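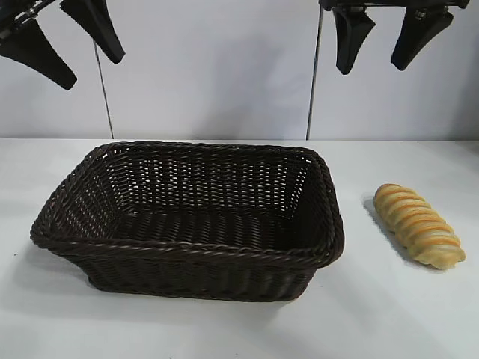
Why are there two high tides on most days, when the Moon only passes overhead once?

"The Moon pulls a bit harder on the near side of the Earth than on the middle, and a bit harder on the middle than on the far side," he says. "So the water is stretched both ways, towards the Moon and away from it, and as the Earth turns we meet both ends of the stretch."

He has given that answer more times than he can remember, first to his own children and then to evening classes in Stolden, and he is quick to add that it is only the start of the matter. He spent his working life writing programs for Kurnetti, a firm that made instruments for harbours, and came to the tides by way of other people's figures that wouldn't add up. He is 83 now and wrote the first chapter of his book at 61, in the May after he retired, at the kitchen table with the radio on.

"I had a drawer full of harbour readings and I thought, well, I can read a column of numbers, I've done it all my life, so let's see what they say. And what they said was that high water didn't come when the drawing in the schoolbook told me it should. It was hours out! Some places had barely any tide at all, and I do remember feeling rather cross about it."

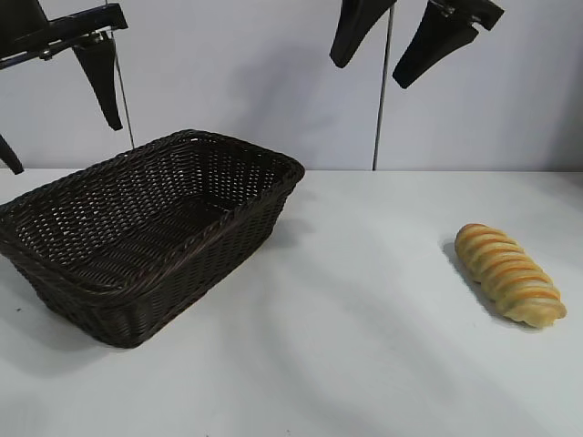

"Then of course you find out that people had sorted all this out long before me. The land gets in the way, for one thing. The water can't simply follow the Moon round the globe, it runs up against a coast and has to go somewhere, and in the deep ocean the wave isn't quick enough to keep up in any case. So each sea rocks in its own fashion, a bit like a bath when you shift your weight, and the turning of the Earth swings it round in a great slow circle. I found that far lovelier than the drawing."

The book was printed by Pangaribuan, a small press that has since moved on to walking guides, and 2,000 copies were made. Has he had complaints?

"Oh, plenty of letters, and most of them kind. One reader found two mistakes in the table at the back, and quite right too, I'd put a minus sign where it had no business being. Others want me to say that Newton was wrong, and I won't, I'm afraid. He had the pull right. He just hadn't got a computer, poor man, or a decent map of the sea bed."

He is working on a second edition, with a longer chapter on the bay at Finau, where the high water arrives in a pair of humps with a dip between them. He thinks the shallow bottom is to blame and would like another winter of readings before he puts it in print.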